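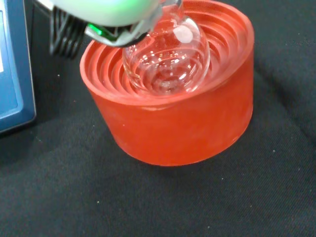
Why Some Flasks Have Round Bottoms

Search this site Search Go Advanced

Print this page | E-mail this page

By Izzati Lumbantobing

Most glasses and jars have a flat bottom. You can put one down on the table and it stays where you put it. A round-bottom flask can't do that. It is a glass ball with a neck on top. If you set it on a bare table, it will tip over and may roll away.

So why would anyone make one?

Heat

Chemists often need to warm up a liquid. Think about a pan of soup on the stove. If the soup isn't stirred, the part near the burner gets hot first and the part at the top stays cooler. In a flat-bottomed glass there is also a sharp bend where the side meets the bottom. When glass gets hot it grows a tiny bit. If one part grows more than the part next to it, the glass is pulled in two directions, and it can crack. A bend is a likely place for the crack to start.

A ball has no corners. The heat can spread around the curve, and the liquid inside moves in a smooth loop, up and around and down again. It is easier to stir, too.

Strength

Try pressing on an egg with your whole hand, evenly, over the sink. It is hard to break. Curved shapes share out a push over the whole surface. Chemists sometimes pump air out of a flask, and then the air in the room pushes in on the glass from every side. A round flask made for this job can take it. A flat-bottomed one might not.

The neck

The neck is narrow for a few reasons. Less liquid splashes out. Less of it drifts off into the room as vapor. A stopper or a tube can be fitted in the top. And a neck is a handy place to put a clamp, which is a metal grip that holds glassware steady.

How do you put it down?

You give it a nest. Some people use a ring made of cork. Others use a holder made of silicone, the same rubbery stuff as many muffin pans. The one at the top of this page is bright orange-red, with ridges around a well in the middle. The bottom half of the ball sits down in the well. Silicone is soft, so it doesn't scratch the glass, and it grips a little, so the flask doesn't slide.

Look at the ridges through the glass and you will see that they bend. The ridges themselves haven't changed. Light changes direction when it goes into curved glass and again when it comes out, so the ball works a bit like a lens. You can see the same thing at home by holding a striped sock behind a round fishbowl.

What is at the bottom?

Down at the lowest point of the flask there are some pale, sparkly specks. A picture can't tell us what they are. Plenty of solids look like that, including salt and sugar. A chemist would need a label or a test to be sure, and you should never guess by tasting.

A round bottom does help when there is only a little bit of something. Loose grains tend to slide down the sides and collect in one spot, where they are easier to reach.

Try it with a bowl

You need: a round bowl, a flat plate, and 2 spoons of sugar.

Put one spoonful near the edge of the plate and the other near the rim of the bowl, on the inside. Tap each one gently on the side. Where does the sugar go?

Words to know

Flask: a container with a narrow neck, used in labs.
Vapor: a liquid that has turned into a gas.
Silicone: a rubbery material that can stand a lot of heat.

Print this page | E-mail this page

Reader comments

Haziq Entili
We did the bowl one in class. The sugar got stuck on the side because our bowl was wet. You should say to dry it first.

Mawar Saragih
Why don't they just make it round with a little flat part?

Izzati Lumbantobing
Mawar, they do! It is called a flat-bottom flask, or a Florence flask if you are looking in some older books. It stands up by itself. Haziq, good point. Use a dry bowl, everyone.

Farhad Rashti
My daughter wants to know if the egg has to be raw. We used a boiled one.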